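The Last Furniture Town

When the Purba chair works closed its finishing room, Ghizlane Benmoussa bought three of its steam boxes and moved them into a rented garage on the north side of Kosville. She had worked there for 10 years and had no clear plan for the boxes. She only knew that the scrap dealer had already made an offer.

Kosville was once a town where most families had somebody in chairs. The hills supplied ash and beech, the river carried logs to the sawmill, and the rail line took finished stock to the coast. The Purba works alone had 201 people on its payroll in its best year. Smaller shops made only spindles, or only seats, and sold them across the street to whoever was putting chairs together that month.

The trade shrank slowly. Buyers wanted cheaper dining sets, then flat boxes they could carry home. Hakim Liem, whose father ran a spindle shop, remembers orders dropping from every week to twice a season.

"He kept the lathes oiled the whole time," Liem says. "He would go in at six in the morning and sweep a floor that was already clean."

Liem sold the building but kept the lathes. Two of them now stand in Benmoussa's garage, and he turns legs on them four mornings a week. 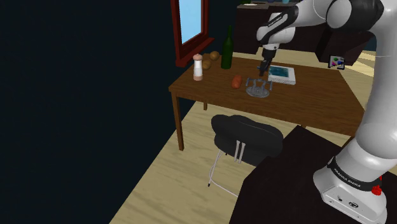
KOSVILLE, August

The garage door is up by seven to let the heat out. Benmoussa bends ash for chair backs, and each piece steams for close to an hour before she pulls it out and clamps it around a form. She has less than a minute before the wood stiffens. On a humid day the pieces take longer to set, so she makes fewer of them in summer and spends the afternoons on repairs.

Repairs pay the rent. People bring in chairs that belonged to grandparents, mostly with loose joints or split seats. Last year the shop fixed 114 of them. A simple reglue is done in a couple of days. A new back can take three weeks.

Fitriani Yusof came in with six kitchen chairs from her mother's house in Zumstead and stayed to learn how to weave the seats. She now does all the cane work, usually at home in the evening.

New chairs are harder to sell. One takes most of a week and costs more than many people expect to pay for a whole set. Benmoussa sold nine last year, four of them to the same restaurant.

She would like to take on an apprentice next spring. Liem wants to fix the roof first.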